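Zanik ships firmware 2.4 for Plavida audio interface

17/05/2026

Zanik has released firmware 2.4 for the Plavida, its rackmount audio interface for small studios and live rigs. The update adds a 96 kHz mode across all analog inputs, which were previously limited to 48 kHz when the onboard mixer was in use.

The mixer's routing table has also been rewritten. It now stores up to 2000 snapshots on the internal drive, and recall over MIDI program change no longer mutes the headphone bus. Bank select messages are required above snapshot 128.

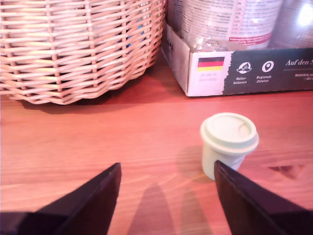

Word clock handling is the other main change. The unit holds its last valid rate for five seconds after losing an external source, then falls back to the internal clock. Users of the Berisha expansion card must update the card first, using the separate installer.

Owners can download the firmware free of charge. New units sell for $449 and ship with version 2.4 from the end of May. Skakholm, the distributor for northern Europe, will update existing stock before sale. Version 2.3 remains available for systems that depend on the old snapshot format.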